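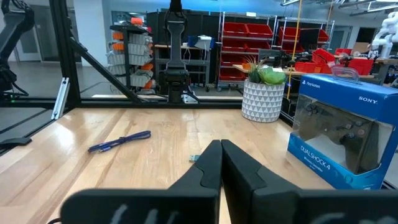 So Zevthorpe has been delayed again. The little farming game about a cursed turnip village was due in April, then "spring," and is now due "when the frogs are right." I have questions about the frogs.

The studio, Olby, put up a post on Thursday night explaining it. The post is 2000 words long. The word "frog" appears before the word "sorry."

What I can gather: every frog in the pond used to share one brain. Now each frog gets its own brain, its own favorite lily pad and a grudge. There are 134 frogs. Somebody at Olby has been assigning grudges to frogs as a full-time job and I would like to know how to apply.

The Switch version has been moved to "after." After what is left to the reader.

I've been following this game since the first demo, the one where you could plant a turnip, water it, and then fall through the floor of the barn into a gray void. I put nine hours into that demo. The void had nice music.

The second demo fixed the barn. It also took out the music, and I wrote a very measured forum post about that, which got one reply, and the reply was a picture of a turnip.

My save file from demo two says I have harvested 1513 turnips. There is nothing to spend turnips on. The shop in Kimonstead (that's the village) sells one hat, and you start the game wearing it.

There's supposed to be a second town called Noiphan across the marsh. In the demo you can see its lights from the dock. You can also row toward it for as long as you like. I rowed for most of a lunch break and the lights stayed put. The post says Noiphan is "substantially in." I have used that phrase about my taxes.

Some good news in there, buried under the pond talk. You'll be able to rebind the controls, so people who play one-handed won't have to hold the watering can button down for half a minute at a time. Text size goes up to something I can read from my couch. I'd have led with those, but I don't run a frog studio.

Also the mayor quest has been rewritten. In the demo he asked for 100 eggs and then thanked you for the fish. I'd assumed that was characterization.

Replies to the post are going about how you'd think. Half the people want refunds on a game that hasn't gone on preorder. The other half are asking if you can marry a frog. Olby has answered only the second group, and the answer was "not at launch."

Anyway, I've started demo two over. New farm, no hat. You can take the hat off in the first menu and the shopkeeper will sell you your own back. That's six turnips gone — the economy works after all.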